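Workplace Equipment and Evidence, Session 9
Pointing devices: the plain corded mouse

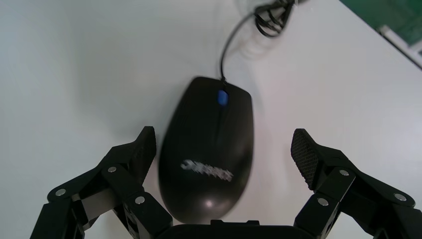
Elfriede Fröhlich objected last term that a whole session on the mouse is a session too many, and that anyone who has worked at a desk has already learned what there is to learn by hand. She may be right about the hand. I am less sure about the learning. Most of what people tell me about their mouse is something they read on the box.

Reading for this week: Rothe, chapter 3, and the Dikwood handout on desk layout. Skip the appendix to the handout, it repeats the chapter with worse drawings.

1. Shape

The common form is a rounded oval, wider at the palm and narrower at the buttons. Sellers call this ergonomic. Ask what the word is being compared with. A shape that suits a medium right hand resting flat will not suit a small hand that grips from the sides, and a symmetrical body is a compromise between left and right hands. I have no quarrel with a compromise as long as it is priced like one.

Eckhard Rothe argues in chapter 3 that fit matters less than how far the arm has to reach. I find this more convincing than most of the chapter, though his evidence is thin: he watched people in one office, Treseck, and they knew they were being watched. Keep that in mind when you quote him.

2. The wheel

A scroll wheel between two buttons is so ordinary that students leave it out of their sketches. Put it in. The blue one on the black mouse at the top of this handout is the first thing I notice, and I doubt the color helps anyone scroll. Lit parts are sold as a feature. Ask what a person at a desk would miss if the light were off. If you can't name a task, write "appearance" in the function column and move on.

3. The cable

Here the sales talk usually turns against the cord: clutter, drag, something to catch on the coffee cup. All true on some desks. But the comparison is nearly always made between a new cordless mouse and a badly placed corded one, and that is not a fair test. Before you blame the cable, check:

- Is the slack behind the mouse or beside it?
- Does the cord pull when you move to the near edge of the desk?
- Is the extra length bundled so close to the mouse that there is little free cord left?

A loose coil near the top of the desk is fine for most work. A tight bundle right up against the mouse is a different matter, and I would expect it to tug. Expect, mind you. Try it before you write it down.

4. The surface

Plain white tabletops look tidy in a catalog and may or may not be good for tracking. The Kohlhase buying guide says flatly that a pad is always needed. The Plutside guide says flatly that it never is. Neither says which mouse was used, on what finish, or who did the moving. I would not accept that from a first-year student and I don't see why we should accept it from a buying guide.

5. Numbers in circulation

You will come across the claim that an office worker makes 543 mouse movements before lunch. I have looked for the source on two occasions and found only people citing each other. What counts as one movement? Does a nudge count? Don't use it in your write-up unless you can tell me.

For Tuesday

Work in pairs. Use a corded mouse for over 2 hours of normal work, then move the slack and do it again. Write down what changed and, separately, what you thought would change. The second list goes in first, before you start. I will be comparing the two, and if they match word for word I will assume the experiment took place on the bus.

One page is plenty. Sketches by hand, labels in pencil. "Comfortable" on its own will be sent back; say which part of the hand, and when.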